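The Four O'Clock Snack Is Back at Work

July
By Sorcha Gourlay

Ask people at Prirent what time it is when the second floor goes quiet, and most of them will say four. Phones stop. Chairs roll back. Drawers open all over the room, and for a few minutes the only sound is wrappers.
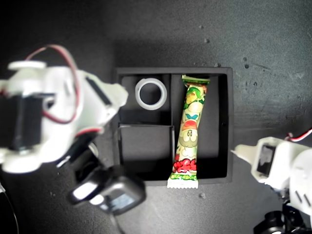 A habit that never had a name

Prirent handles leases and repairs for small landlords in Randbridge, a town with one main street, a bus depot and a paper mill that closed before most of the staff were born. The company has 289 employees across two floors. It has a kitchen on each floor, a lunch hour from noon to one, and no official afternoon break.

The afternoon break happens anyway. Myrto Stergiou, who has managed the repairs desk for nine years, remembers it from her first week. A man at the next desk handed her half a granola bar without looking up from his screen.

"I thought he was being friendly," she says. "He was, but it was also four o'clock. He would have handed it to anyone."

The habit faded when much of the office worked from home. People ate when they felt like it, standing at the counter or in front of an open refrigerator. Several of the staff I talked to said they ate more during that time and enjoyed it less. When the desks filled up again, the four o'clock snack came back within a month or so, and no one sent an email about it.

Other workplaces in town tell a similar story. At Howells, a print shop near the depot, the break comes at half past three, when the first delivery van leaves. At Riketti, which makes shelving, it depends on the shift. The day crew eats at two and the late crew at seven, and the two crews have very different ideas about what counts as a snack. The day crew likes fruit and crackers. The late crew likes anything hot, and the microwave has had to be replaced more than once.

What people eat

I spent two weeks in July going from one break room to another and asking people to show me what they had brought. Most were happy to. A few closed the drawer.

Bars were the most common choice by a wide margin. They keep for months, they fit in a bag and they can be eaten with one hand. Many parents told me they buy them for their children and then take them to work. Rónán Geraghty, a press operator at Howells, has three kids and says he has not bought a snack for himself since the oldest started school.

"I eat what they got tired of," he says. "They love a thing for two weeks and then there's a box and a half left in the cupboard. I'm the one who finishes it."

Nuts came next, then bananas, then leftover dinner. Chips were less popular than I had expected. Two people told me they had given them up at work due to the noise. One woman at Prirent eats a cold baked potato every afternoon, with salt, and has done so since college. She asked me not to use her name.

Price came up in almost every conversation. Stergiou used to buy from the vending machine on the first floor and stopped when the bars in it went up for the second time in a year. She now buys a large box at the warehouse store on the county road and keeps it in her bottom drawer. Anyone on the repairs desk can take one if they put a quarter in the cup. The cup is usually short, and she makes up the difference.

The vending machine is still there. It is used mostly by visitors and by people who forgot to bring anything.

The person who stocks the shelves

Najwa Tannous sees the afternoon snack from the other side. She supplies break rooms and small shops in Randbridge and the towns to the west, driving a route of 16 stops out of a storage unit behind the hardware store. In a normal week she sells 375 boxes of packaged snacks. In late August, before school starts, it is a good deal more.

She started with soda and candy. Over time the candy share has dropped and the bar share has grown, though she is quick to point out that some of the bars are not far from candy.

"People want to pick up something that says oats on it," she says. "What else is in there, they don't always read."

She has learned which rooms want which things. Offices finish the sweet items first. Shops with heavy work finish the salty ones. Places with a lot of people under 25 go through spicy chips faster than she can bring them. The one item that sells nowhere on her route is dried seaweed, which she has tried at four stops. She still likes it and eats the returns herself in the van.

Does it matter when you eat?

Aliki Karagiannis, a dietitian who sees patients at a clinic two blocks from the Prirent office, gets asked about snacks more than any other subject. Her answer tends to be shorter than people want. If lunch was at noon and dinner will be at seven, she says, being hungry at four is normal, and a small amount of food is a sensible response.

She is less relaxed about eating while working. Her patients who snack at the keyboard often can't tell her later what they had. She asks them to get up, even if it is only to stand by a window, and to finish the food before they sit back down. Most of them manage it a few days a week.

As for what to eat, she suggests something with a bit of protein and something with some fiber – an apple and a piece of cheese, or peanut butter on toast if there is a toaster. She doesn't object to bars. She keeps one in her coat for days when the clinic runs late.

Stergiou tried the window for a while. It looks out on the parking lot, and she found that people who saw her standing there took it as a sign that she was free to talk about their repair tickets. She has gone back to eating at her desk with her chair turned around.

Related

Why the Office Refrigerator Is Always Full
Packing Lunch for Three Kids and Yourself
A Morning on the Bread Route
Letters: Readers on Cold Coffee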